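Workbench

A workbench is a sturdy table at which manual work is done. Benches range from plain flat surfaces, used for assembly and light repairs, to heavy pieces fitted with vices, drawers and tool racks. They are found in workshops, laboratories, schools, garages and sheds, and many homes use an old kitchen or dining table for the same purpose.

Construction

The oldest form is a thick timber top on four legs joined by rails. The weight of the top keeps the bench steady when a saw or plane is pushed across it. Hardwoods such as beech and maple are common in joinery benches, while softwood is cheaper and is often used for benches built at home. Steel frames became usual in factories, where a bench may have to carry an engine or a casting.

Tops are made from solid wood, layered board, steel or plastic-faced board. The Rafferty bench, once made at Filitport for school workshops, had a beech top 37 mm thick and a shelf beneath it for unfinished work. A smaller version, the Govon, was sold for home use and could be folded flat against a wall.

Height

The right height depends on the job and on the person. Planing is easier on a low bench, where the weight of the body can be used. Fine work such as soldering or watch repair is done on a higher one, with the forearms resting on the top. Height-adjustable frames have telescoping legs, moved by a crank or a motor, and are now common for desks as well as benches.

Surface covers

The top of a bench is often covered to protect it or to give a better surface for the task. Hardboard is pinned down and replaced when worn. Rubber matting stops small parts from rolling. Cutting mats protect both the blade and the table. Foam board, a light sheet with a foam core between two facings, is laid loose over a table where a pale, even background is wanted, or where the items being handled would be scratched by a harder surface.

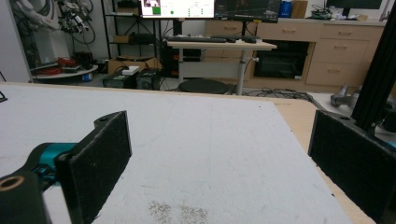 Why are white covers used on worktables?

Small dark parts such as screws and washers are easier to find against white, and dirt shows up early enough to be cleaned off before it gets into the work. White also reflects light back on to the underside of an object.

Foam board marks easily. A fingernail or the corner of a metal part will leave a dent, and a knife will go straight through the facing. Sheets are normally turned over once before they are thrown away. A sheet 5 mm thick is enough for light handling, though it will bend if it overhangs the table edge.

Care

Dust and filings are brushed off with a soft brush or taken up with a vacuum cleaner. Wiping them with a dry cloth tends to drag grit across the surface. Paper-faced board should not be washed, as water lifts the facing from the core. Wooden tops are scraped to remove old glue and then oiled or waxed.

Collections

The tool museum at Rundisville holds 643 items connected with bench work, among them 100 wooden vices and a cobbler's bench with a leather seat. The bench room is open to visitors from September.

See also: Sawhorse, Vice, Tool chest, Drawing board

Page last changed 2018-04-02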